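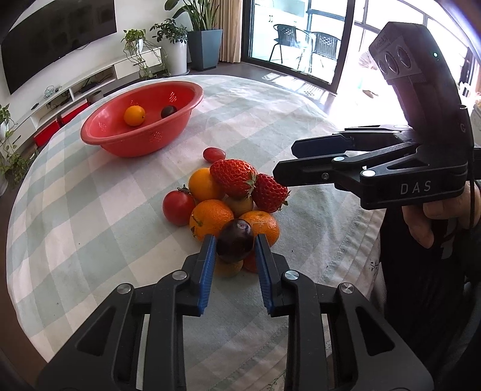 The red basin on our round table, with a good heap of fruit waiting its turn.

I have been meaning to write up this basin since October, when I finally gave up on the enamel colander my aunt handed down to me, and I kept putting it off on the grounds that surely there can't be much to say about a plastic bowl with holes in it. Well, I've started now and I can already tell I'm going to go on a bit, so do put the kettle on.

It's the Dovton draining basin, the red one. I bought mine from Nzioka, the little hardware and housewares shop near the bus station (lovely place, narrow aisles, everything stacked to the ceiling), where they had it in a pile next to the washing-up bowls. I wanted something for rinsing fruit that I could also put straight on the table, as we get through a silly amount of it in this house and I was tired of moving it all from colander to plate to bowl and back again.

The first thing I liked was the rim. It's wide and rolled over, so there is plenty to get hold of when your hands are soapy, and it doesn't dig into your fingers when the thing is full. My old colander had two thin wire handles and I used to dread lifting it with potatoes in. The sides of this one slope, too, and I find that helps when I'm tipping things out, because they roll towards you in a fairly gentle way and you can catch the runaway plum before it reaches the floor.

Now, the holes. They come in small diamond-shaped groups, which I think looks rather smart, but it does mean the draining is a bit more leisurely than in a colander that's holes all over. For fruit I don't mind in the least. I give it a swirl under the tap, a shake, another shake, and leave it on the draining board while I find the tablecloth. For pasta I would use something else. I tried it once with spaghetti and stood there over the sink for longer than I'd have liked, getting a very steamy face.

What it does well is mixed fruit of different sizes. Tangerines, plums, tomatoes (yes, I know, I put them in with the fruit and always have), they all sit happily together. Strawberries I do last and only a few at a time, as they bruise if anything heavier lands on them. Small grapes are fine as well, and I haven't had one get stuck in a hole yet.

It looks cheerful on the table, I must say. We have a round one with a checked cloth in white, cream and a pale green, and the red stands out beautifully against it. My only advice is to dry the underneath before you set it down. I forgot, the first week, and had a wet patch on a freshly ironed cloth ten minutes before people arrived.

A few grumbles, to be fair to everyone. The label was stuck on with something fierce and took me 2 goes with warm water and a bit of cooking oil to shift. It would be nice if it came with a matching tray to stand it in, which would sort out the drips altogether. And it takes up more room in the cupboard than you'd expect, so mine lives on top of the fridge with the tea towels in it.

I did look at the Flistari one before buying, which folds flat and has a rubbery middle. My neighbour has that and gets on with it, but I found it wobbled when I pushed on it, and I like a basin that stays put. If you're very short of cupboard space it might suit you better than this would.

I've used the Dovton nearly every day for 6 months now and it hasn't cracked or gone cloudy, and the beetroot didn't stain it, though I suppose on red you'd hardly know! I went back to Nzioka last week for a second one to keep by the back door for picking beans, and they still had a few left in the red.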